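Notebook, May
Minutes-to-table bench, Preltby council records
Entry started 7:40 a.m., coffee first

Picking up where the last entry stopped, in the middle of the overnight parking business. For anyone reading over my shoulder: the job is to get every recorded vote on the overnight parking rule into one table, with the motion as moved, the motion as amended, and who voted which way. The town publishes all this. It publishes it the way a squirrel publishes acorns.

What I have so far. The rule itself (no parking on residential streets between 2 and 5 a.m., all year) came in as an item inside a snow-clearing package, which explains why half the town didn't know about it until the tickets showed up in July. The motion to repeal was put on the agenda, pulled, put back, sent for a survey, and then finally heard along with the survey results. So there are several votes that all look like The Vote, and the one people quote at each other online is usually the vote to delay.

Worked on the final meeting this morning. Council has 11 seats. One was empty for the evening (the minutes say "absent with notice," which is nicer than plain absent and I'd like it applied to me). The repeal came out 5 to 5. Under the town's procedure rules a tie loses, so the rule stands. Our draft table had it as "deferred." I don't know which of us typed that and I've checked the handwriting on the sticky note and it might be mine.

Fixed. Also fixed in the summary sheet, and in the copy of the summary sheet, and in the thing called summary_new, which is older than both.

9:15. The amendments. There were 2 before the main vote and the minutes give them out of order. First one would have kept the rule from November to March only. Second one would have exempted Andrade Street, where the houses have no driveways and the ban amounts to telling people to put the car in the hallway. The minutes print the Andrade Street result first and the seasonal one after it, but the video has them the other way around, and the order matters here. A couple of councillors voted for the exemption only after the seasonal version had gone down, and one of them said so out loud. Read in the printed order, it looks like they changed their minds twice in a quarter of an hour. Read in the real order they look perfectly sensible. I've put a note in the table and sent the clerk's office a polite message. I rewrote the polite message once to make it polite.

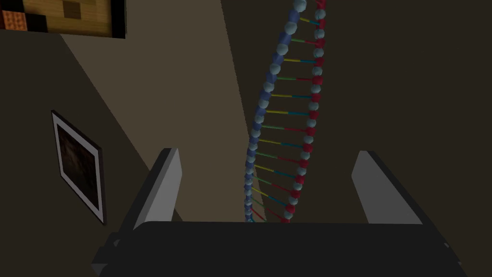

Rule for the bench, again: time stamps come from the video, wording comes from the minutes, and where the two disagree we write down both and don't pick a winner. I know it makes the table ugly. The table is allowed to be ugly. What it can't be is tidy and wrong, and we've had complaints about that from both sides of the parking question, in nearly the same words.

10:30. Survey results. This is the part I was putting off.

The town ran the survey on Plisto, the same form tool it uses for picnic shelter bookings, and you can tell. One question asks how many vehicles are in your household and the answer box wants a date. Somebody on staff cleaned that up by hand before the presentation to council, and the cleaned version is what's in the agenda package. The raw version is what we got when we asked for the raw version. They don't match, which I expected, and there's no note saying what was dropped, which I also expected but had hoped to be wrong about.

Where the gap seems to be, as far as I can work out:

Repeat answers. Staff appear to have kept the last one from each address. Reasonable. But in an apartment building every unit has the same street address unless the person typed the unit number, and a lot of people didn't. So a whole building can come down to whoever was up latest.

Out-of-town answers. Dropped, except for the ones from Kurkmont, which were kept. There may be a good reason. The bus line is shared and so is the snow contract. There may also be no reason. Asked.

Paper forms. The library took in 45 of them. They're in the count but their written comments aren't in the comment appendix, so anyone who reads only the appendix gets a town made up entirely of people who enjoy typing. I've asked whether the paper comments can be scanned. If the answer is that we can come and read them at the counter, I'll go read them at the counter.

One thing I want to record before I get irritated and forget it: the staff presentation was fair. The slides gave the split plainly and said that people who'd been ticketed were more likely to answer. It got quoted afterward as "the survey shows residents want the rule gone" and also as "the survey shows residents are happy with it," sometimes within the same comment thread. The slide says neither. The slide says opinion is divided and depends a good deal on whether you have a driveway. I could have told them that for free, but then we wouldn't have had the date-of-vehicles question.

11:50. Lunch eaten at the bench, against the bench rule. Crumbs removed.

Went back to the snow-clearing package to pin down how the ban got in originally. Found it. It was in an attachment to an attachment, under "operational adjustments," and it was adopted on the consent agenda with everything else. No separate vote. So in the table the first row for the rule now reads "adopted by consent, no recorded division," and I can already hear the phone. People want to know who voted for it. The true answer is that everybody in the room did, along with a culvert and the renewal of the photocopier lease.

I want us to be careful with the wording on this. We've had a draft floating around that says the rule was "slipped in." It may have been. It may also have been put exactly where such things always get put, by someone who thought nothing of it. The record can't tell you which and neither can we. Changed to "included in." If anyone changes it back please sign it.

1:20 p.m. Tried the table on a fresh reader from down the hall, who has never attended a council meeting and would like to keep it that way. Results:

She understood the tie. She didn't understand that a tie means the rule stays, so the outcome column now says "repeal lost, rule stays" in full. A few more letters and a lot fewer emails.

She read "abstained" as "absent." Fair enough. Nobody abstained on the final vote (you can't in Preltby without declaring an interest, you just get counted as a no, which surprised one councillor in the spring, on camera), so I took the column out of this sheet altogether. It stays in the master.

She asked why the exemption for Andrade Street failed if everyone who spoke was in favor of it. I played her the clip. Everyone who spoke was in favor of the idea of it and wanted a staff report first. That's a no. It took me a year of these meetings to hear that as a no.

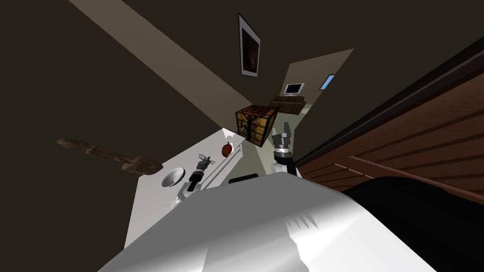

Left-hand arm over the white work surface, gripper open.

2:45. The clerk's office called back. Quicker than I deserved. They agree about the order of the amendments and will put a correction on the next agenda, where it will be adopted by consent. On Kurkmont, the person I spoke to thought it was the snow contract but wanted to check. On the paper forms, yes, I can come and read them at the counter. Bring own pencil. Pens aren't permitted near the forms, apparently after an incident.

They also pointed out, kindly, that we had a seat listed under the wrong ward in our own table and had done since the by-election. Checked. They're right. Corrected in the master and both summaries, and I've finally deleted summary_new. If something you loved was in there, it's in the backup folder, and I'd ask you to think about why you loved it.

Still open:

Survey: get the dropped-answer rules in writing. A phone call isn't a source.

Apartment addresses: see whether the raw file has anything else that separates the units. If it doesn't, say so at the top of the sheet and leave it alone. No guessing from email addresses. We talked about this.

Paper comments: counter visit. Someone come with me, it's faster with one reading and one writing. Your handwriting must be better than mine, so that's everybody eligible.

The absent seat: there's already talk that the motion comes back once all the chairs are filled. Procedure rules say a defeated motion needs a reconsideration vote first unless enough time has gone by, and "enough time" is defined in a bylaw that's been amended since our copy was printed. Get the current one. Don't answer the question from memory, and I'm including me, who answered it from memory to a man in the parking lot at noon.

Column widths on the public version: the motion text is getting chopped on phones. It currently reads "That Council repeal the" and then stops, and someone has already posted a screenshot of it as news.

4:30. Saved, printed, initialed. Printer is low on black. Left the clip times for the second amendment on the yellow pad by the kettle, they still need typing in.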